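Filed under: Bench Diary / Laundry Cell

May

In at 7:10. The cell had faulted overnight at cycle 683, left arm, lost camera. Same message as the last two times, so I left the reset button alone and did the cable properly.

Powered down, hung the tag on the switch, waited for the drives to go quiet. The camera plug on the left gripper had backed out a little. You can't see it from the front. I pulled it, looked at the pins (fine), pushed it home and tugged it. Then I followed the cable back along the arm. It was pulling tight whenever the wrist rolled past the basket side, and that load was going straight into the plug. The Himora drawing shows a slack loop there. Whoever built up our arm skipped it, and I think that was me.

Gave it more slack and tied it back further up the forearm. Rolled the wrist by hand through its full travel, 10 times each way. Nothing snagged. Did the same on the right arm, which has never faulted. Its cable had plenty of slack so I left it as it was.

While the power was off I went over the finger screws. 4 on each gripper. Two on the left were under torque and I redid them with a drop of blue threadlocker. The right ones held. Wiped the camera lenses with the dry cloth. We are nearly out of those and Drorkholm takes ages to ship, so I put a note on the board.

Coffee, then zeroed both arms. The left came up a hair off on the wrist joint and I ran the Hendetti routine twice before I was happy with it. The second run matched the first so I saved it. Wrote the old values in the back of the binder in case I have to go back.

After lunch I put the laundry basket down on the floor and ran slow approaches, 5 percent speed, hand on the stop. Fingers open, down to the rim, hold, back up. I want to know the left camera keeps its picture in the low positions, where the cable used to pull. Logged the joint angles at each hold. The Shehu logger still stamps everything an hour off and I still haven't fixed that.

To do tomorrow: full speed run, check the threadlocker, look at the cable carrier between the arms for worn links, order cloths. 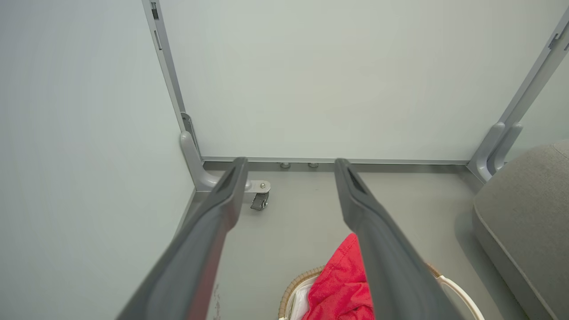
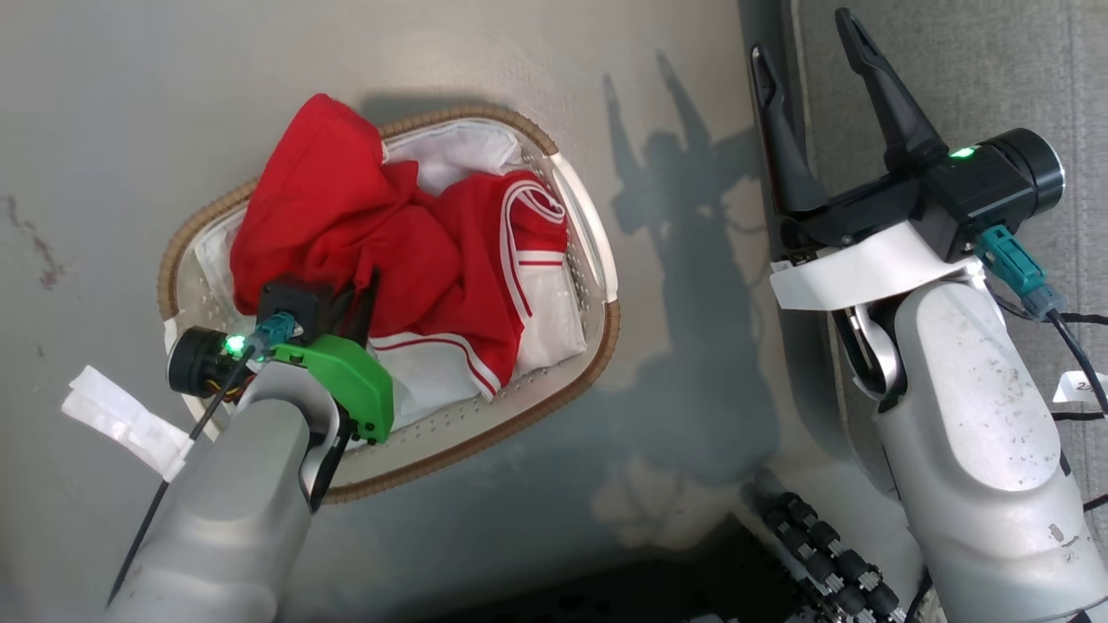

Wrist camera view with the gripper open first, then both arms at the basket from higher up.

Left at 5:40. Lights off in the cell, power off, tag still on the switch.

2 comments | Share | 4 likes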